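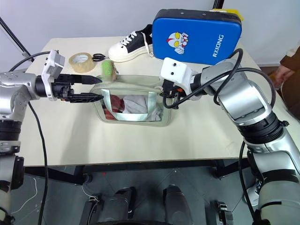
薄緑の透明バッグに両側から手を伸ばす二本の腕。後ろには梱包テープとスニーカー。

来年度の予算の話を書こうと思いながら、気がつけばもう三月も半ば近くになってしまいました。前回の記事に「で、結局いくらかかるんですか」というコメントをいくつかいただいていて、ずっと気になっていたのです。お待たせしてすみません。今日はお茶でも飲みながら、のんびりお付き合いください。

うちの作業場では、バッグや布ものといった柔らかい品物を双腕のロボットに扱わせる準備をしています。写真のようなバッグは、人間なら何も考えずに持ち手をつまめるのに、機械にやらせようとすると急に手強い相手になるんですよね。透明だし、ふにゃっとしているし(いや、このバッグの硬さは品によってまちまちなんですが)、中に布が入ればそのたびに形が変わります。だからこそ面白い、と言えるのは時間のある人だけで、予算を握っている側としては毎回ひやひやしています。

さて、お金の話です。最初に見積もりを取ったとき、私は腕の値段ばかり見ていました。Dronardさんから来た双腕一式の見積もりが900万円。これを見て「よし、900万円を用意すればいいんだな」と思ってしまったのが、そもそもの間違いでした。家を買うときに土地の値段だけ見ているようなものです。カーテンも、引っ越し代も、表札もいるのに!

そこで今回は、腕以外にかかるものを全部書き出してみました。作業台と脚まわりの金具、指先とその取り付け部品、カメラを固定するポールとクランプ、配線の材料、予備のケーブル、制御用の計算機、それから安全まわりの工事と講習。足していったら337万円になりました。腕の値段の三分の一を超えています。電卓を二回叩き直しましたが、同じ数字でした。

中でも甘く見ていたのがケーブルです。写真でも手首のところで黒いケーブルが大きな輪になっていますが、腕というのは曲がるし、ひねるし、伸びるので、余裕を持たせた長さがどうしても必要になります。長くすれば今度はどこかに引っかかる。短くすれば突っ張る。この「ちょうどいい」を探しているあいだに、買い直しが出るわけです。私は最初の計画でケーブルの予備をゼロにしていました。今年は各種類に一本ずつ予備をつけます。地味ですが、届くまでの何日かを全員で待つことを思えば安いものです。

指先も同じです。腕は何年も使うつもりで買いますけれど、指は消耗品だと思ったほうがいい。これはŠimkusの展示会で知り合ったアルーナス・キュット(Arūnas Kütt)さんに教わりました。Clillvilleで小さな包装会社の設備計画を長くやっていた方で、こちらが見積書を広げると、まず合計ではなく納期の欄をご覧になるんです。「値段は交渉できるけれど、待った時間は返ってこないから」とのこと。おかげで今回は、指先の部品だけ別の発注にして早めに押さえることにしました。

それから、意外に忘れがちなのが「触らせるもの」の費用です。バッグ、靴、ケース、テープ、はさみ。家にあるもので済むでしょう、と私も思っていました。実際しばらくはそれで回したのですが、持ち寄りの品は持ち主が「そろそろ返して」と言い出すんですね。当たり前です。しかも同じものがもう手に入らないとなると、前に試した結果と比べられなくなります。来年度は小物代として85千円、つまり八万五千円を別枠で取りました。棚も買います。棚がないと、八万五千円ぶんの小物が床に住み始めますので。

買うか借りるかでも、ずいぶん迷いました。Zikisさんのレンタルだと初期の出費はぐっと軽くなって、月々の支払いが59万円ほど。三か月だけ試すなら、間違いなくこちらです。ただ、うちは少なくとも二年は続けるつもりなので、足し算をしていくと途中で購入の金額を追い越してしまいます。レンタルには修理のときの代替機がつくという魅力もあって、ここは最後まで悩みました。結局、本体は購入、計算機だけはしばらくレンタル、という折衷案に落ち着いています。計算機は次々に新しいものが出ますし、二年後に何が必要か、今の私には見当がつきません。

置き場所の計画も少し。作業台はキャスター付きのものを続けて使います。掃除や配線のやり直しのたびに「動かせる」ことのありがたみを感じるので、ここは譲れませんでした。そのかわり、床に降りてくる線の整理は課題のままです。配線カバーを何メートル買うか、まだ決めていません。腕の届く範囲だけでなく、人が横に立つ場所も図面に描いておくこと。これは最初の図面で私がすっかり落としていたところで、描き足したら部屋がひと回り狭くなりました(図面の上で、ですけれど)。

これから計画を立てる方に、ひとつだけお節介を言わせてもらうなら、見積もりを頼む前に、一日の作業を最初から最後まで紙に書いてみてください。誰が台を片づけて、誰が品物を並べて、どこで止めて、どこに座って記録をつけるのか。書いていくと、買うものが自然に出てきます。私の場合は、椅子が足りないことに気づきました。

発注は四月に入ってからになる予定です。指先の納期がわかったら、また書きますね。コメントで配線カバーのおすすめを教えてくださる方がいらしたら、とても助かります。色は黒かグレーで探しています。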